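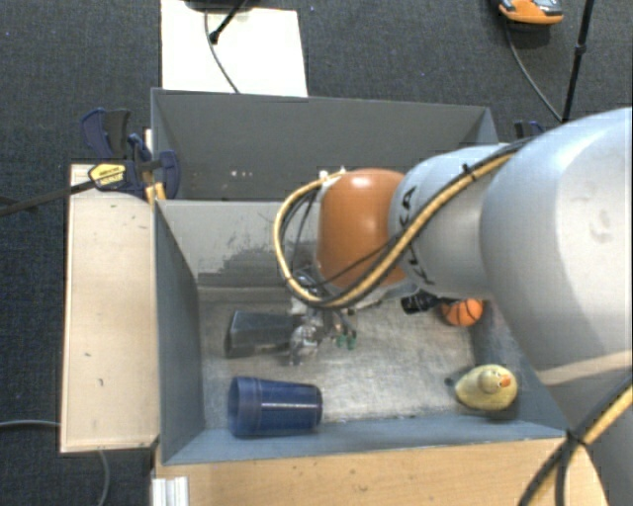 Grey bins one behind the other on dark carpet

Sorting returned items before restocking — one bin or two?

Kirnus
I run a small online shop out of a rented unit. It's mostly household odds and ends, all of it light enough to go by regular mail. In a normal month I get 30 returns, and in September it went up to 71 and I fell behind. Right now everything that comes back goes into one big tote, and I go through it when I have time. The trouble is that things I've already checked end up back in with things I haven't, and last week I sent a customer an item with a missing part.

I don't want to pay for inventory software. I have one set of shelves, a table, and a label printer. How do other small sellers keep this straight? Also, do you refund when the package arrives or after you've looked inside?

Porkisis
Two bins at least, and they should never trade jobs. I've sold used and open-box goods for six years and this is what I do.

Unopened returns go in the first bin. When I open one, I check it against the packing slip right then and write the order number on a piece of masking tape. The tape goes on the item, not on the bag, as bags get reused. If it's fine, it goes in the second bin. If anything is wrong it goes on a shelf by itself with a note saying what is missing or broken.

Nothing goes from the second bin to stock until the listing has been updated. That step matters more than the bins do. I used to put things on the shelf first and fix the count later, and I sold the same item twice more than once.

Set a time of day for it. I do mine at 4 p.m., after the mail pickup, and I stop when the first bin is empty. At 30 a month you would have one or two a day, which takes less time than making coffee.

On refunds, I wait until I've opened the package. My return page says 6 business days and I'm usually well under that. Check the rules of whatever site you sell on, though. Some of them refund the buyer as soon as the tracking shows delivered, and then you have to file a claim if the box has something else in it.

Trekix
Agree with the above mostly. I would skip the masking tape, it leaves gum on anything with a matte finish. You already have a label printer so use removable labels. A roll of 1000 lasts me more than a year.

Also don't buy deep bins. You can't see what's at the bottom and the small stuff gets crushed.

Kirnus
Thanks both. I'm going with two bins and a shelf for the problem items. I hadn't thought about the listing step, and I think that's where most of my mix-ups come from. I'll get the removable labels when this roll runs out.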